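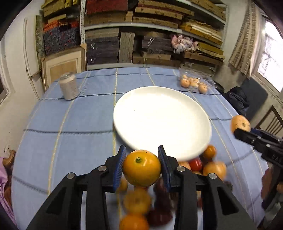 Do I need a degree in architecture to apply for the interior designer position at Dreltham?
A diploma in interior design, interior architecture or furniture design is enough, if you can show us two finished projects in which you made the drawings yourself.

Interior Designer, Hotels and Guest Houses (full time)

Dreltham is a small design studio in Cisarthorpe. We make interiors for hotels, guest houses and restaurants, mostly in old buildings that had another use before. Our office is on the upper floor of a former rope works, above a carpenter with whom we share many of our projects and also the freight elevator.

We are looking for a designer to join the team of our next large work, the Kinyua Hotel. It is a former grain store of 3,604 square meters beside the canal, and it will become a hotel with a restaurant on the ground floor. The outside walls and the main timber posts must stay as they are. The concept design is approved by the client. Now begins the long part, with the detailed drawings, the samples and the many visits to the site. The opening is planned for October of next year.

Your work

You will be responsible for the guest rooms on the two upper floors, from the room layouts to the last door handle. You will prepare drawings for the joiners and the upholsterers, keep the schedule of finishes up to date, and check the sample room together with the client. The rooms are not equal in shape, so please do not expect that one plan can be repeated. You will also help with the lighting of the corridors, where the ceiling is low and the beams come in difficult places.

One day per week, more or less, you will be on the building site. There are ladders and unfinished floors there. We provide the boots and the helmet.

What we ask from you

At least three years of work in an interiors or architecture office
Good knowledge of joinery details and of how furniture is made
Confident use of a 2D drawing program; we work with Juvex, and we can teach it to you in the first weeks
Clear written English for letters to suppliers
A driver's license

Experience with listed buildings is welcome. So is a second language, because several of our workshops are abroad and the telephone calls can be long.

What we offer

A permanent contract with a trial period of three months. The week has 37 hours, and on Friday we close at two. You will have your own desk by the north windows, a yearly budget for courses, and the train ticket paid if you live outside the town. The salary depends on your experience and we will tell you the range in our first telephone call, before you spend a day on an interview.

How to apply

Send us a short letter, your CV and a portfolio of not more than 20 pages in one PDF file. Please write beside each project which part was your own work. Hand sketches are welcome, also rough ones. Write the reference number 331 in the subject line of your message.

Applications go to Bakari Mosoti, head of interiors, who also answers questions about the position. If you prefer paper, the address is Dreltham, 184 Ropewalk, Cisarthorpe. We return printed portfolios when a stamped envelope is included.

Interviews take place in our office and include a walk through the grain store, so please come in shoes that can become dusty. We reply to every application, but in busy weeks it can take us a little time.

Posted 2020-01-04. The position is open until we find the right person.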